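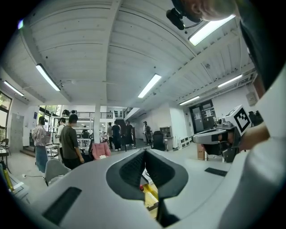 Two hand-held grippers, one pale grey and one white and grey.

Walking the Vurkari: speaker notes
Nazar Hordiienko, November 23, 2018

Slide 1 (leave up while people find seats)

Hello, thanks for coming out in this rain! I'm Nazar, and for the next while I want to take you over the Vurkari ridge on foot, from the village of Alleck at the southern end to the lake at Fedach. 234 kilometres, 15 days, two of us. My walking partner was my sister Olena, who took the better photos and carried the heavier tent half.

Ask: who has walked for more than a week in one go? Wait for hands. Who wants to? (Usually more hands.)

Slide 2, map

Point out the road at the bottom, the three valleys, the lake. Say that the dotted line is the path as the map shows it and the red line is where we went. The gap between them in the middle is a story for later, don't give it away.

We set off in August. Snow gone from the high passes, streams low enough to cross in sandals, bilberries everywhere. I have never eaten so many bilberries. Our hands were purple until the lake.

Slide 3, Alleck

One shop, one bus a day, and a bakery that opens at five. Buy the flat loaf with the onion in it. It keeps for four days and it gets better, I swear, on day three.

The first climb starts right behind the bakery and goes up for a whole morning. We had ten days of food on our backs and I stopped at every bend to admire the view (I was not admiring the view). But then you come out of the trees and the ridge is just there, all of it, running north until it goes blue. Pause here. Let them look at the slide.

Slide 4, camps

Short version: water first, then flat ground, then the view. We got it the wrong way round on the second night and walked forty minutes downhill in the dark with a cooking pot.

Mention the shepherds' huts. You can sleep in them if the door is unlocked. Sweep up, leave some dry wood, shut the door properly against the goats.

Slide 5, Duggan pass

Here's the gap in the line. The path over the Duggan is marked on the map as easy. Part of it had slid into the valley, and we stood at the edge of the break eating chocolate and saying nothing for quite a long time. In the end we went back down to the river and followed it round, which cost us a day and gave us the best camp of the whole trip. Otters! Two of them, at breakfast, taking no notice of us at all.

Don't rush this one. Last time I spoke too fast and people missed the otters.

Slide 6, what I carried

Go quickly unless there are questions. Pack was roughly 15 kilos at the start. Things I loved: the big scarf, a proper mug, paper map. Things I sent home from the halfway village: second pair of trousers, the solar charger, a novel I had already read.

Slide 7, Fedach

Last morning, mist, couldn't see the lake until our boots were nearly in it. We swam. It was freezing and wonderful and Olena stayed in for ten minutes to prove a point.

There's a boat to the far shore in the afternoon and the bus from there takes you back to the railway. Check the boat times in Alleck before you start. The board at the lake was three years old when we read it.

Slide 8, questions

Things people tend to ask: bears (tracks once, no bear), money (cash only after Alleck), whether you need a guide (no, but be happy with a compass), how fit you have to be. For that last one, tell them about the retired couple we kept meeting, who left camp an hour after us every day and were always at the next spring first.

Paper maps are on the table by the door. Please unfold them, I brought them to be handled. Bring the big one back, it's my only copy.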